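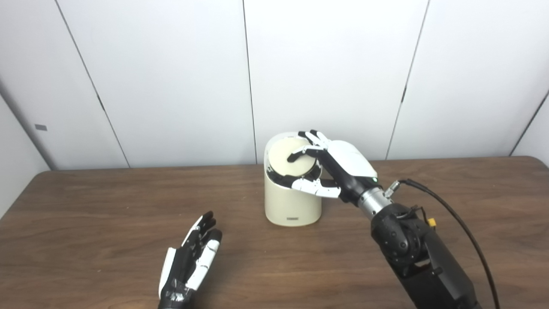
Ticket: lid won't seat on slant-top canister
Opened by: Keisha Whitfield, Trorkham front office
Assigned: Gus Tran
Priority: low (she says medium)
Status: closed, see end

9:20 am, Keisha
Cream canister in the small meeting room, the one with the angled top. Round beige lid. Won't go down all the way, sits proud on one side and pops up if you bump the table. Coffee is going stale. Have tried pushing harder. Please fix or order new.

9:45, Gus
Which way round are you putting it on? Opening is slanted so the lid has to lie at the same tilt. If you press straight down like on a normal jar it jams at the high side.

9:52, Keisha
Straight down. Tried it tilted just now, better but still springs back.

11:10, Gus
Went and looked. Notes:
- canister not cracked, rim ok
- lid not warped, laid it on the table, no rock
- seal ring under lid is gritty, coffee grounds all in the groove
- ring also in upside down?? thin edge should face down into the canister

11:30, Gus
Ring out, washed w/ dish soap, warm water. Toothpick for the groove. Wiped inside of rim too, it was sticky. Leaving everything to dry, do NOT refill yet pls.

1:15 pm, Keisha
Someone refilled it. Sorry. Emptied again into a Cosel tub.

2:40, Gus
Dry. Ring back in right way up. Low side first, then roll the lid up toward the high side and press. Goes down flush. Did it 6 times, held every time. Turned it upside down empty and shook it, lid stayed on.

2:55, Keisha
Works for me. Bit stiff getting it off again?

3:05, Gus
Normal w/ a clean ring. Lift from the low side, dont twist. If it's still tight in a week put the tiniest bit of food safe grease on the ring.
Asked Keronbridge for a spare ring anyway, 11 dollars, no stock til July. Not urgent, order left open under supplies.

3:10, Gus
Closing. Reopen if it pops up agian.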